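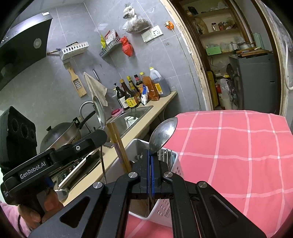 Kitchen helper wanted, Sestelby

We are looking for a cheerful, steady pair of hands to join us in the kitchen at Poulain, our small guest house in Sestelby. The post is part-time, 12 hours a week spread over mornings, and we would love someone who can stay with us until the end of June at least (longer if you like us, and we hope you will!).

Most of the work is the kind you probably do at home already. You would be washing up after breakfast, drying the spoons and ladles and sorting them back into their baskets, giving the tablecloth a shake, and keeping the counter clear for whoever is cooking next. We are fond of our chopsticks and our odd old spoons, so a little patience with small things goes a long way.

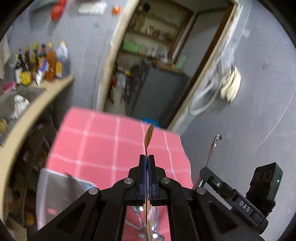 There is also the storeroom to look after, with its jars to be wiped and turned label outwards, and the sauce bottles to be checked before the weekly order goes off to Pesari. Lifting is light, apart from the sacks of rice, and two of us always do those together.

You needn't have worked in a kitchen before, as we will happily show you everything in your first week. Lunch is included, and so is as much tea as you can drink. Pay is monthly, and we will talk it through properly when we meet.

To apply, please send us up to 200 words about yourself and the mornings you could manage, or drop a note through the door at 23 Floline. Do tell us if you have any allergies, so we can plan your lunches.

Posted 2021-12-23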